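Brirdale Football History Society
Minutes, regular meeting, 04/04/2018

Called to order a little after 7. Quorum met. March minutes approved with one fix - the Mesesthorpe game was a tie, not a loss.

Money: 898 dollars in checking. Printer's deposit for the yearbook still to come out of that. Dues reminders going out again this week.

Book project: draft of the Mancuso College team history now at 319 pages. Too long, most agreed. Chapters on the leather helmet years to be cut down, season records moved to the back. Clollesus Press wants final text by end of summer. Question of whether to print 3000 or start smaller - tabled, need a second quote first. Somebody has to check the spelling of every player in the roster section, there are at least 2 versions of the 1931 one and they dont match. 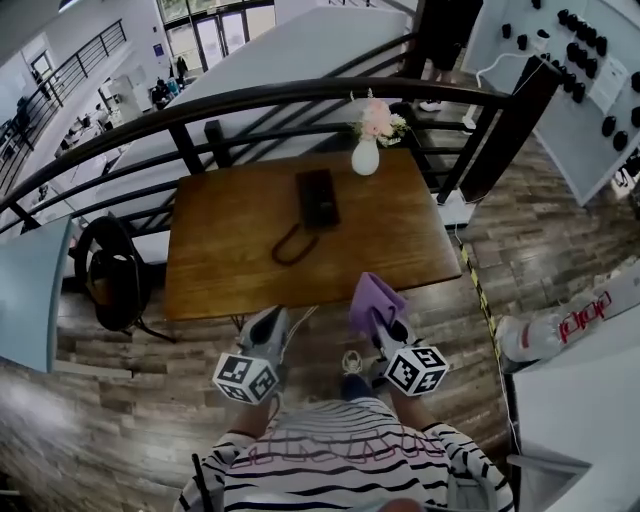

Hall of honor ballot next. Long talk. Motion to let sportswriters and broadcasters in alongside players and coaches, passed on a show of hands. Nominations need a one page letter plus clippings, copies only, no originals. Display for the winners goes in the library lobby, and we need a table for it. Square, wood top, thin dark metal legs would suit, big enough for a scrapbook and a couple of game programs. Lavender was put forward for the table cloth, school colors prefered by most. Left open.

Oral history: four former linemen recorded so far, all from the Mesesthorpe side. Need Brirdale players before the summer. Tapes to be typed up by whoever recorded them, please label both sides.

Old business: stadium plaque. Town says the wording is fine but wants the year of the first game confirmed. Newspaper says one thing, the program says another. Will look at the school board records at the county building and report back.

New business: request from the Mancuso alumni office to borrow the team photos for homecoming. Ok as long as they are back in two weeks and someone signs for them.

Adjourned 8:40. Next meeting same room, bring your ballot letters.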